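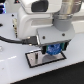 The Drirkham gear cell, with a blue part held above the metal plate.

The Drirkham gear cell is a small robotic assembly station built by members of the Clamach shared workshop. It consists of a single robot arm with a two-finger gripper, a white work table and a metal plate on which gears are to be fitted to upright pegs. The cell was designed by Kolbrún Thygesen, a retired clock repairer, and is used mainly for teaching. It takes its name from the former Drirkham dairy, which the workshop occupies.

Background

Clamach opened as a members' workshop for wood and metal. Interest in automation began with a reading group on machine control, which met in the old cooling room and later adopted the task of placing plastic gears on short shafts as its standard exercise. The task was chosen for its low cost and for the difficulty it presents to a beginner: a gear that is slightly tilted will catch on the rim of its peg.

A proposal for a permanent cell was put to the members in March and passed by 79 votes to 16. The cell was formally entered in the workshop's equipment register on Wednesday, January 15, 2025.

Construction

The arm is white, with grey joint covers. The gripper is carried at its end and is connected by a black cable that runs across the table. The fingers are dark and are fitted with green pads, which were cut to shape by members. An earlier set of bare fingers, known as the Grímsdóttir pattern after the member who drew it, was withdrawn after it was found to mark the rims of softer parts. 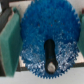
Blue gear between the green finger pads.

The gears are plastic and have fine pointed teeth. They are kept in separate colours so that learners can refer to them easily in written programs. The plate has a black border and a reflective metal surface. Its position is measured again whenever the table is moved, and the result is written in the cell's logbook.

Operation

A session begins with the arm in its rest position, clear of the plate. The learner guides it to a gear, closes the fingers and records the position. 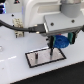
Lowering is the slowest stage. The arm descends in short steps, and the learner is expected to stop it at the first sign of contact and correct the alignment by hand control before continuing. House rules allow 2 learners at the table at any time, one of whom must remain beside the stop button.

Programs are written in Tirkitov, a plain command language developed within the workshop. Each line holds one movement. The printed handbook lists 130 commands, several of which apply only to an older arm that has been retired.

Gears and handling

Grip force is set separately for each type of gear. Too firm a setting can bend a thin rim, while a light one allows the part to turn between the pads as it is carried.

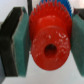
Gears with a raised hub are normally held by the rim, which leaves the bore free to pass over the peg. Worn gears remain in use for practice, and those with damaged teeth are removed at the yearly inspection.

Use and access

The cell is open to members who have completed the workshop's safety course. Visiting school groups may use it under supervision. Drawings of the finger pads and the plate are held in the Clamach library and may be copied without charge.

See also

Clamach workshop
Tirkitov (command language)
Grímsdóttir pattern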